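Was auf dem Teller liegen bleibt. Projektbericht zum Thema Lebensmittelreste in Wohngemeinschaften

Vorgelegt von King-fai Pan, Projektseminar Ernährung und Alltag, Standort Gerkberg

1. Wie ich zu dem Thema gekommen bin

Als ich im Januar ins Wohnheim an der Beltar-Siedlung gezogen bin, hat mich zuerst gar nicht das kleine Zimmer beschäftigt und auch nicht der Weg zur Hochschule, sondern der Biomüll. Der Eimer war ständig voll, und zwar mit Dingen, die man zwei Tage vorher noch gern gegessen hätte: halbe Brote, Reis vom Vorabend, Pfirsiche mit einer einzigen braunen Stelle. Bei meiner Großmutter wäre das undenkbar gewesen. Sie hat aus allem noch eine Suppe gekocht, und ich gebe gern zu, dass ich als Kind nicht über jede dieser Suppen glücklich war (die mit den Gurkenschalen verfolgt mich bis heute).

Im Seminar durften wir uns eine Fragestellung aus dem eigenen Umfeld suchen, und so bin ich bei dieser geblieben: Warum werfen Menschen, die wenig Geld haben und das Wegwerfen eigentlich schlimm finden, trotzdem so viel weg?

2. Vorgehen

Vier Wohngemeinschaften haben mitgemacht, zwei davon aus meinem eigenen Haus, eine aus Nanandale und eine über dem Lebensmittelladen Bañuelos. Jede WG hat zehn Tage lang ein Heft neben dem Biomülleimer liegen gehabt und eingetragen, was hineinkam, in welchem Zustand es war und aus welchem Grund es weg musste. Gewogen haben wir nicht. Das hatte ich anfangs vor, aber schon beim Probelauf hat sich gezeigt, dass abends um elf niemand mehr Lust hat, eine Waage aus dem Schrank zu holen, und ein leeres Heft hätte mir auch nicht geholfen. Am Ende kamen 149 Einträge zusammen.

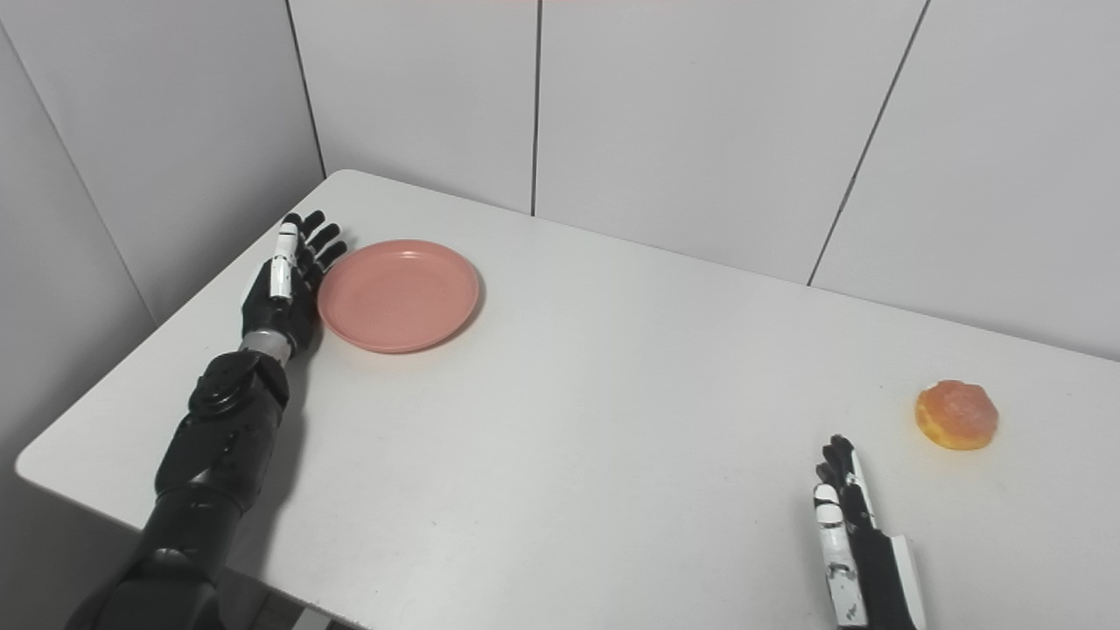

Zusätzlich habe ich mit jeder WG ein längeres Gespräch am Küchentisch geführt, meistens nach dem Essen. Diese Abende waren für mich der schönste Teil des Projekts, auch wenn ich beim Abtippen der Aufnahmen gemerkt habe, wie viel ich selbst rede.

3. Was in den Heften stand

Am häufigsten wurde Brot eingetragen, danach gekochte Beilagen und dann Obst. Fleisch und Käse kamen kaum vor, vermutlich weil sie teuer sind und man sie besser im Blick behält. Als Grund stand oft nur ein Wort da, »vergessen«. In den Gesprächen wurde daraus dann mehr. Viele kochen nach Gefühl für alle, und dann kommen zwei Leute doch erst spät nach Hause. Der Rest wandert in eine Dose, die Dose wandert nach hinten, und keiner traut sich, etwas aufzuessen, was vielleicht der Mitbewohnerin gehört.

Gerade diese Höflichkeit hat mich überrascht. In der WG in Nanandale hat eine halbe Lasagne so lange im Kühlschrank gewartet, bis sie verdorben war – beide Köche dachten, sie sei für den jeweils anderen bestimmt! Beim Obst liegt die Sache etwas anders. Eine Druckstelle wird gesehen, und dann greift man eben zum nächsten Stück.

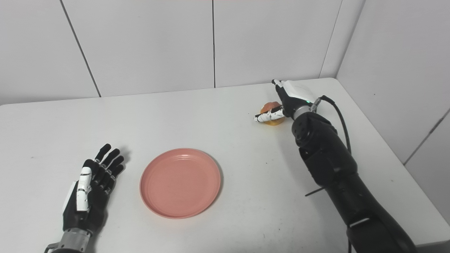

Auf diesen Befund hin habe ich mit der WG über dem Laden etwas Kleines ausprobiert. Sie haben ein Fach im Kühlschrank freigeräumt und mit Klebeband markiert, und was dort steht, dürfen alle essen, ohne zu fragen. Außerdem wird dort jetzt donnerstags gekocht, was weg muss. Einen Vorher-Nachher-Vergleich kann ich daraus nicht ableiten, dafür war die Zeit zu kurz, aber das Fach gibt es noch.

4. Was ich anders machen würde

Die Hefte waren zu ungenau. »Rest Nudeln« kann eine Gabel voll sein oder ein ganzer Topf, und ich hätte wenigstens drei Größen zum Ankreuzen vorgeben sollen. Dass zwei der WGs mich gut kannten, hat die Einträge sicher auch beeinflusst. Einmal habe ich im Eimer einen Blumenkohl gesehen, der in keinem Heft auftauchte.

Bedanken möchte ich mich bei allen, die mich an ihren Tisch gelassen haben. Der Fragebogen für die Gespräche und eine Abschrift der Hefte liegen dem Bericht als Anhang bei.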